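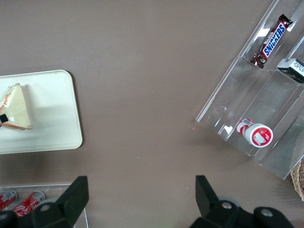 Sandwich on an off-white tray, brown tabletop.

Unetti campaign: progress report to Jestlow, September

Prepared by Adi Pattinasarany, production lead
Copy to Amirul Wattimena

1. Status

Work on the animated film and the printed display pieces is at the end of the second of three stages. The script, storyboard and animatic have been signed off. Modelling of the main character is complete and rigging is in review. Spending to date is within the approved budget for stages one and two.

2. Work completed this period

The character model went through 6 versions. The first four were rejected on silhouette, mainly the proportion of the hands to the head at poster size. Version five was accepted for the film but did not print cleanly at small scale, as the collar thinned below what the resin would hold. Version 6 has a thicker collar and a simplified sleeve, and is now used for both film and print.

A test run of 200 printed figures was delivered by Latuheru. Colour matched the approved swatch on the body. The base came back slightly too green and has been re-specified. Surface finish was acceptable after a second coat of matte varnish.

The film is timed at 484 frames, including the end card. Layout is finished for all shots. Lighting is finished for the opening and the two interior shots – the exterior remains at draft quality.

3. Variations from plan

Rendering was moved from our own machines to the Riker farm after the fabric simulation proved too slow in-house. The cost has been met from contingency and no further draw is expected. The move also changed our file naming, and the earlier shots have been re-exported to match.

The French-language end card was not in the original scope. It has been added at Jestlow's request and is itemized in the attached budget sheet.

4. Risks

Sound is the main open item. The composer's second draft runs longer than the picture and has to be cut or rewritten. A decision is needed by Friday to keep the mix booking.

Print lead time is tight. The full order of 1,000 figures can't start until the base colour is approved in writing.

5. Next period

– Final lighting and render of the exterior shots
– Sound mix and grade
– Approval of the revised base, then release of the print order
– Delivery of display artwork in both languages

6. Decisions requested

Approval of the base colour sample, sent under separate cover.
Direction on the music: shorten the current draft, or commission a new cue.
Release of the stage three payment on acceptance of this report.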